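Swollen batteries: what the warranty covers and what it leaves out

Elis Gape
2 October 2022

The Sirnar Morris tablet went on sale with a sealed lithium-polymer cell, a bonded rear panel and a two-year warranty. Owners began reporting in August that the panel was lifting along its long side. The usual cause of this fault is gas build-up inside the cell, which pushes the pouch outward against whatever is closest to it. In a thin device that is either the display or the back cover.

Jasthorpe, the repair firm that services the Morris under contract, logged 2377 battery jobs on the model over the period we looked at. Of those, 844 were recorded as swelling. The remainder were capacity loss, charging faults and units returned with no fault found.

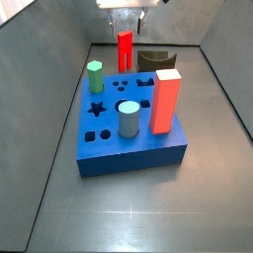 Can I keep using a tablet with a swollen battery?

Stop using it and stop charging it. Power it down, keep it away from heat, and don't press the panel back into place or puncture the cell. Contact the retailer before posting it anywhere, as damaged lithium cells are subject to transport restrictions.

Sirnar's written terms treat the battery as a consumable. Capacity is covered only if it drops below 50 per cent of the rated figure inside the warranty period. Swelling is listed separately, under defects, and carries no capacity test. Several owners who wrote to us had been quoted the capacity clause in error and were offered a paid replacement. Ask for the defect clause by name, and ask for the refusal in writing if there is one.

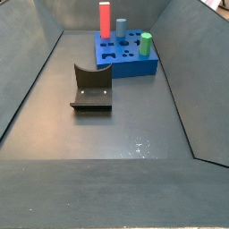
Checking for early swelling takes a flat, rigid surface and good light. Remove the case, switch the tablet off and lay it face up. A sound unit sits flush; a swollen one may rock or turn easily about a raised point. A smooth panel like the grey floor shown here will do, and faint scuffs of that sort won't affect the result. Repeat the check with the tablet face down on a clean cloth, then look along the seam for a gap that varies in width.

The later Erwood revision uses pull-tab adhesive under the cell in place of full bonding. Jasthorpe replaces the cell alone on those units. On the original Morris it replaces the cell and rear panel together, and both parts should appear on the job sheet.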